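Can a robot clear the table yet? Tulberg shares its first Plallness results

September 7, 2023 — I get asked this at every family dinner, so let me answer: sort of! Our Plallness arm can get hold of a red bottle lying on its side.

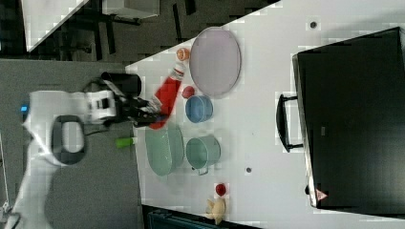
Novska

I run the kitchen trials at Tulberg, and we've logged more than 300 pickups so far. Bottles are going well. Cups are still a headache — put one near the table's edge and I hold my breath.

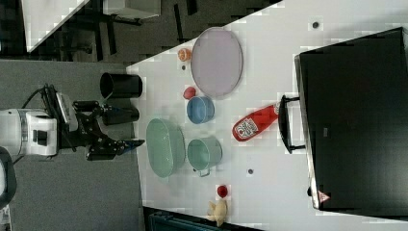

Plallness at the kitchenware table. Photo: Tulberg

Would I let it do my dishes? Nope, ask me again in November, when we start 2 longer trials with our partner Poulain.

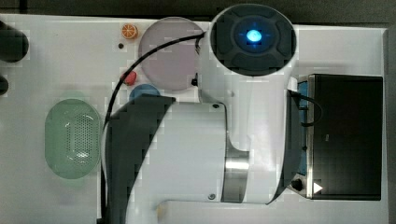
About Tulberg

We're a team of 9 building chore helpers for homes and small shops.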